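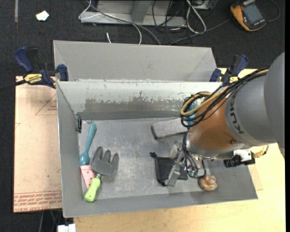 Divided bin, clamped at the back corners. Cultivator on the left, foam block near the partition, black pouch in front of it.

From: Hema Pisharody
To: Tratbridge Small Tools list
Subject: Re: [tratbridge] Divided metal bins for hand tools (was: drawer liners)
Time: 7:52 AM

On the list last night, Kartha wrote:

> I'm giving up on drawers for the small garden tools. Everything
> slides to the back and the cultivator always ends up prongs out.
> I saw a gray sheet-metal bin with sloped sides in the Bastska
> clearance corner and nearly bought it. It has a raised divider
> toward the back, so you get one big space and one skinny one.
>
> Three things I'd like to know before I go back:
>
> 1. Does it walk around on a smooth table when you pull things out?
> 2. Is the skinny space any use?
> 3. Does the metal clean up, or does it stay marked?
>
> I don't want to drill into the table to hold it down.

Hi Kartha,

I've been using one of those since January, so I can answer most of this. Picture is at the top.

1. Mine did walk. It isn't heavy, and a wooden tabletop doesn't give it much to grip. Every time I pulled something toward me the whole bin came too. I tried a strip of drawer liner under it first, and that helped for a week or so before it bunched up. Now it has two blue bar clamps on it, one at the upper left and one at the upper right. The left one is an Irwin. No drilling. Keep them both at the back if you can, so the bars aren't in the way of your sleeves. Don't crank them hard, because the metal is thin enough to bend. Snug is plenty.

2. Not much use to me so far. The rear space is narrow and you have to reach over the partition to get at it. I've tried plant labels and twine in there and both ended up back in the front. Right now it's empty. If you have a lot of long, thin things you might do better with it. Stakes would be too long for mine but a bundle of dibbers might be fine.

The front half is where everything goes. I keep the gardening things along the left side: the small cultivator with the lime-green handle, a teal plastic spoon I use for potting mix, and a pale pink plastic piece with holes in it that I put in the bottom of a pot. The cultivator goes in with the handle toward the front edge and the prongs away from me. That has taken care of the problem you describe – I haven't grabbed the wrong end since. The sloped side helps too, as small stuff slides down to where you can reach it.

The gray foam block lives in there as well. I'd get one if you don't have one. Push the prongs into it when you carry the bin and they won't scrape the metal. Most days I don't bother and it just sits by the partition.

3. Partly. Loose soil brushes out. The partition is another matter. The face toward the front is scuffed, and the lower half has dark gray streaks that I have not been able to shift with dish soap. I went over a small patch on the underside with 400 grit paper to see if that would do it. It took the dirt off but left a dull spot, so I stopped. If you care how it looks, line that face with something on day one. Card would do. I have a sheet of cardboard on the table beside the bin already and may cut a piece from that.

One more thing on cleaning. Brush it out toward a front corner and pick up from there. Crumpled paper and other bits collect in the front if you let them.

You asked off list about tool rolls against pouches. I've had both and went back to a plain black fabric pouch with a short strap. It lies flat in the bin and comes out with one hand. The roll took up almost half the front space.

On price, I paid full price at the Claltwood store, so clearance sounds good to me. Check that the partition is straight before you pay. The first one I picked up had it leaning, and I swapped it for the one behind.

There was an older thread on liners for metal trays, message 2693 in the archive. Most of it applies to these bins too, though skip the part on adhesive felt – it holds soil and you can't wash it.

If you do buy it, could you measure the inside width of the rear space for me? I'd like to know if they are all the same before I order a second one.

Hema

--
Tratbridge Small Tools list
To leave the list, send a blank message with "unsubscribe" as the subject.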